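Stodelholm Reading Room - Users' Meeting, May
Minutes 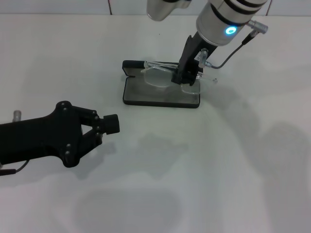
Nga Triệu asked that spectacles handed in at the desk be kept in a case wherever there is one, as two readers had complained of scratched lenses. She said she did not mind what sort of case, so long as it was lined.

Present: Ha-rang Bang (chair), Thibault Baudry, Teguh Saragih, Nga Triệu, Gwenaël Guérin (minutes). The meeting opened at 6.10 pm in the back room.

1. Minutes of the last meeting
Agreed, with one correction. Under item 4, "lamp" should read "lamps". Thibault had ordered both.

2. Glasses left behind
Further to Nga's point, Teguh reported that 16 pairs were in the drawer under the desk. Most are ready-made reading glasses. Several have no case, and three cases have no glasses in them. Clear plastic frames are the ones most often missed when the tables are tidied, as they hardly show on a white surface.

It was agreed that:
Glasses found on a table go into their own case if it is with them, and the case is closed before it is moved.
Glasses with no case go into one of the spare ones, with a slip giving the table and the date.
Lenses are not to be wiped with paper towels. Teguh will put two cloths in the drawer.
Anything not claimed after three months goes to the optician on the corner, Hervieu, who takes old pairs for reuse.

Thibault asked whether three months was long enough, as some readers only come in the winter. Ha-rang said the drawer was already hard to shut. Left at three months, to be looked at again in the autumn.

3. Loan glasses
Nga proposed keeping a few pairs at the desk for people who have come without their own. Gwenaël had prices from two suppliers. Jostora sells a box of assorted strengths for 55, cases included. Clavura is cheaper but the cases are soft pouches, and the meeting preferred hard ones with a rim. Agreed to buy one box from Jostora. Gwenaël to order.

Thibault wanted the strengths marked on the cases as well as on the arms of the glasses, because the print on the arms is too small for anyone who needs them. Agreed. Nga will write the labels.

4. Tables
The long table has been rubbed down and no longer rocks. The white tables mark easily and should be cleaned with a damp cloth only - the spray bought last year leaves a film. Teguh will take what is left of the spray home.

5. Money
The balance stands at nearly 1,000 before the heating bill. Ha-rang would like 900 kept back until that bill has come, which leaves enough for the loan glasses and the labels but not for new chairs. Chairs put off to the next meeting.

6. Other matters
The clock over the door is slow again. Thibault will change the battery.
A reader has asked for larger print on the opening hours notice. Agreed, Nga to do it at the same time as the labels.
The key to the side cupboard is still missing. Gwenaël has the spare and will get a copy cut.

7. Actions
Teguh - cloths for the drawer, slips, removal of spray
Gwenaël - order from Jostora, copy of key
Nga - labels, opening hours notice
Thibault - clock battery, take unclaimed pairs to Hervieu
Ha-rang - ask about the date of the heating bill

The meeting closed at 7.25 pm. The next one will be at the same time of day, in the front room if the lamps have been fitted.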